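Residents' Newsletter | Household and Laundry

Folding and storing clothes before the room inspection
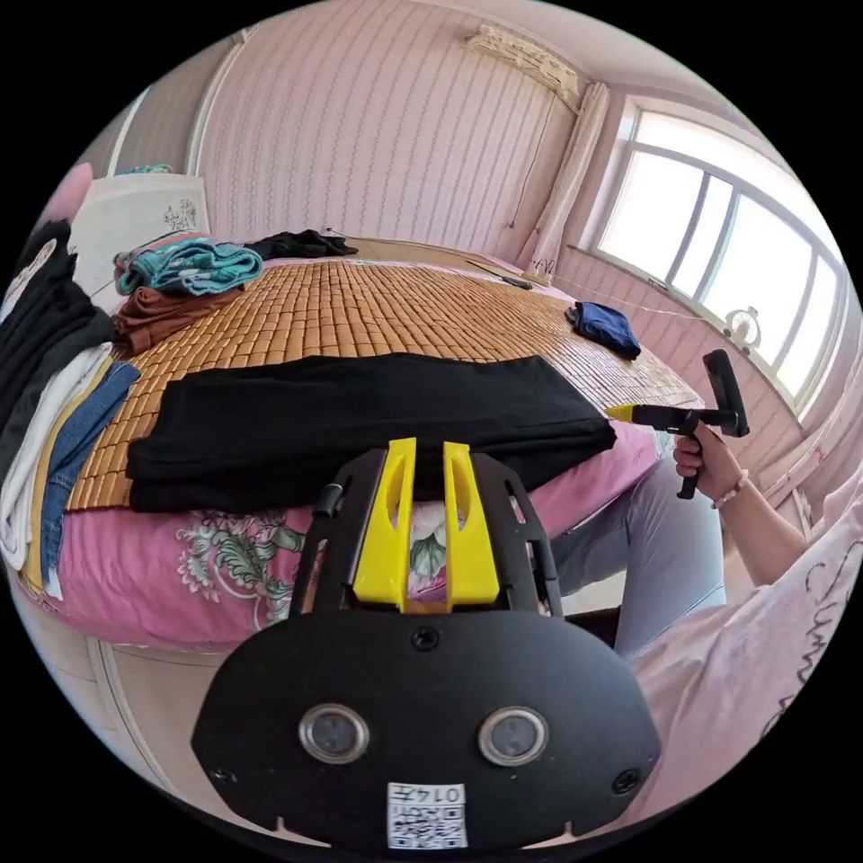 Residents of Tutport House are reminded that room inspections will resume on Monday. Clothing and towels should be folded and placed in the wardrobe or the drawers before inspectors arrive, and beds should be left clear.

A bed with a bamboo mat is a convenient place for folding, as the surface is firm and garments keep their shape while they are being turned. Residents are asked to lay each item flat, bring the sleeves or legs in, and fold it lengthways before stacking. Dark clothing is best kept apart from white garments, and jeans should go at the bottom of any pile. Towels must be fully dry before they are put away — damp towels left among clothes were the most common complaint last term.

The mats should be wiped with a well-wrung cloth and aired before a fresh sheet is fitted. They must not be soaked or folded against the grain of the tiles.

Each resident may borrow 2 storage boxes from the Drernia Wing linen room, which has received a delivery of 20. Boxes are to be labelled with the resident's name and room number. Unwanted clothing in good condition may be left at the same counter.

Enquiries should be addressed to Chun-yin Tu, Household Office, extension 2827. The office closes for lunch at noon and reopens at around 2 in the afternoon.

We use cookies to improve your experience on this site. Accept | Manage preferences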